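Tidura Log Store 7
Build log storage and search for self-hosted CI

Overview | Requirements | Configuration | Licensing | Downloads

Tidura Log Store collects console output from build and test jobs, compresses it, and keeps it searchable after the job record has been deleted from the CI server. It runs as a single process on Linux and writes to a local disk or an S3-compatible bucket. No external database is needed. Tidura is developed and supported by Marard.

How it works

A small agent, Ado, runs on each build host. Ado reads the job's standard output and standard error, adds a timestamp and a stream tag to each line, and forwards the lines in batches to the server on TCP port 3357. If the server can't be reached, batches are kept in a spool directory and sent in order once the connection returns. The spool has a size limit. When the limit is reached, Ado either blocks the job or drops the oldest batch, depending on the value of spool_policy.

The server groups lines into segments. A segment is closed when it reaches 19 MB or when the job ends. Closed segments are never modified.
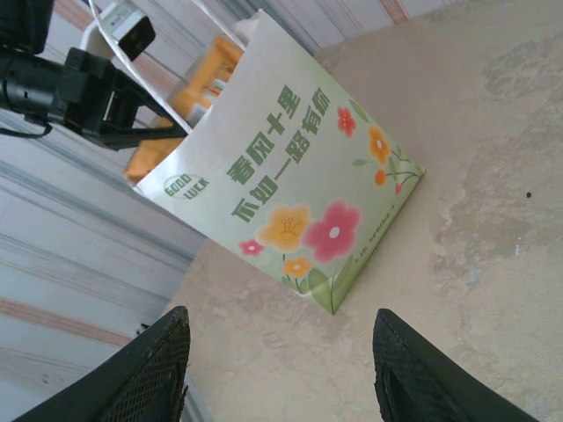

Log text is stored as UTF-8 and is not normalized. Input in another encoding is converted by Ado if the encoding is declared in the job settings; otherwise bytes that are not valid UTF-8 are kept and shown as hex escapes. Search works on code points, and languages written without spaces between words need no extra dictionary. If a print test writes out the green lettering on the bag, 春风十里 takes 12 bytes in the segment and can be found by entering all four characters or any run of two. Single-character queries are accepted but scan the full segment. Line wrapping in the viewer follows the display width of each character, with wide characters taking two columns.

Search

Queries can be plain strings or regular expressions. Filters are available for job name, branch, commit hash, exit code, host and stream. Results are returned newest first and can be exported as plain text or JSON lines. ANSI color codes are stored with the line and ignored in matching unless raw=true is set.

Secret masking

Patterns listed in mask.conf are applied on the build host before a batch is sent. Masked text is replaced by a fixed-length marker. The original value is not written to the spool. Masking can't be applied to segments that are already closed; these have to be deleted and the job run again.

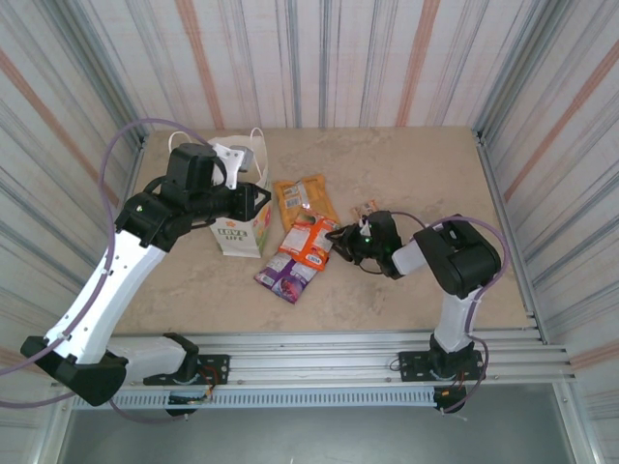 Subramaniam reports running the server for 58 build hosts on one machine, and notes that the default spool limit was too small for verbose compiler output. Their agents filled the spool during a long network outage and jobs began to block. They raised the limit, switched integration jobs to drop_oldest, and left release jobs on block. They would also like a per-job spool limit. At present the limit applies to the host as a whole.

Requirements

Server: 64-bit Linux, x86 or ARM. Memory use depends mainly on the number of open segments.
Agent: Linux, macOS or Windows.
Storage: local file system or S3-compatible bucket. NFS is supported for closed segments only.
Browser: any current browser. The viewer also works with scripts turned off, without live tail.

Retention

Retention rules are set per project and evaluated once a day. A rule can match on branch, exit code or age. The first matching rule applies. Segments marked "hold" are skipped by all rules until the hold is removed by an administrator.

Upgrading from version 6

Stop the server, replace the binary, and start it with --migrate. Indexes are rebuilt in the background and search results may be incomplete until the rebuild has finished. Version 6 agents can send to a version 7 server. The reverse is not supported.

Licensing

Licensed per server. Agents are not counted. A license includes updates within the major version and support by email.

Related: Ado agent reference | mask.conf syntax | Release notes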